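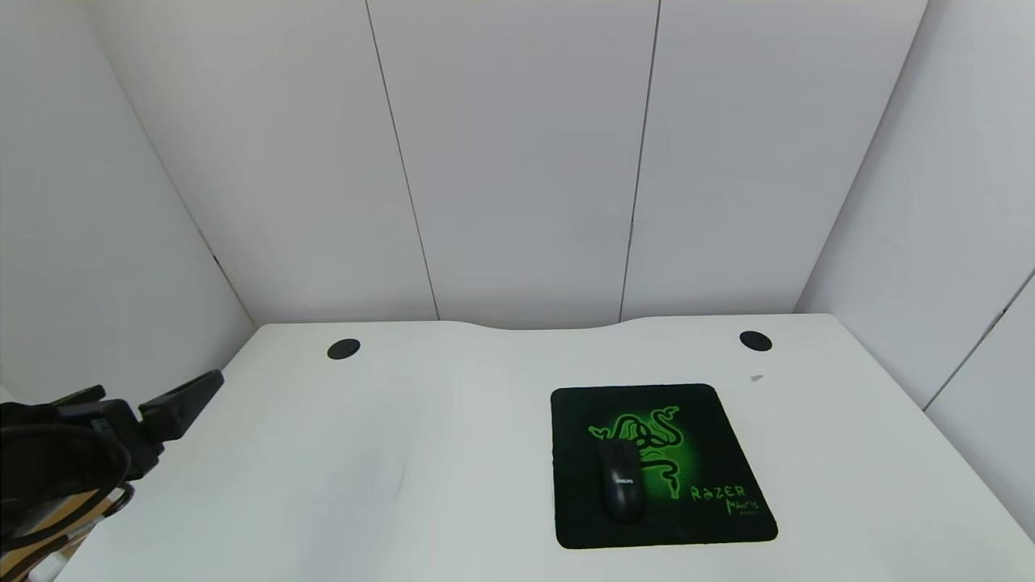 **FOR IMMEDIATE RELEASE**

# Pleteck Games opens Karance to modders, against the advice of its own bug tracker

*Total conversion tools, a rewritten scripting guide and a merchandise shop arrive in April*

Pleteck Games will release the full mod kit for its survival shooter **Karance** this April, as a free download for anyone who owns the game on PC. The kit includes the level editor, the dialogue tool, the creature behavior scripts and 300 pages of documentation, several of which agree with each other.

Karance is set in Clanerach, a flooded mining district where the weather is hostile, the wildlife is worse and the traders charge extra for both. Players have been taking it apart since launch. The most downloaded fan project to date replaces every mutant howl with a polite cough. The second most downloaded puts the howls back, but louder.

"We spent a long time asking people to stop poking around in the game files," the studio said in a statement. "They were very nice about it and kept poking. Some of their fixes are now in our official patch, so we felt we had lost the argument."

## What's in the kit

- The Clanerach level editor, the same version used by the studio, including the button that does nothing
- Source files for 200 props, from lamp posts to the soup
- A dialogue tool with support for branching conversations and long silences
- Creature scripts, with the original comments left in and the swearing taken out
- A sample mission, "The Mudaliar Job," built from scratch as a tutorial

The Mudaliar Job walks new modders through a short smuggling quest with one camp, one locked cellar and a guide who is supposed to follow the player. In testing he usually does. The tutorial has a chapter on what to do when he doesn't, and it is the longest chapter.

## Five fan mods go official

Alongside the kit, Pleteck will add 5 community mods to the game's main menu, with their authors credited and paid. They include a winter overhaul, a harder economy for players who found the old one insufficiently cruel, and a campfire guitar pack with 11 new songs. All 11 are sad. The studio requested one cheerful number and was sent a sad one in a major key.

Mods on the main menu can be switched on and off separately. Running the winter overhaul together with the guitar pack is supported, although strings will go out of tune in the cold. This was reported as a bug by the studio and marked "intended" by the mod's author.

## Shirts, mugs and a poster

A small shop will open on the same day, selling shirts, enamel mugs and a fold-out map of Clanerach. The map is accurate to the current version of the game. Customers who install mods do so at their own navigational risk.

## Availability

The mod kit will appear in the Tools section of the Karance launcher at 10 a.m. on release day. Existing save files will work with the updated game. Saves made with unofficial mods may also work, and players are asked to keep a backup and a sense of proportion.

## About Pleteck Games

Pleteck Games is an independent studio that makes bleak video games in a fairly cheerful office. Karance is its second release. The first was a farming game, and the crops in that one were also hostile.

**Press contact:** Pleteck Games press desk. Review copies, screenshots and the mug are available on request.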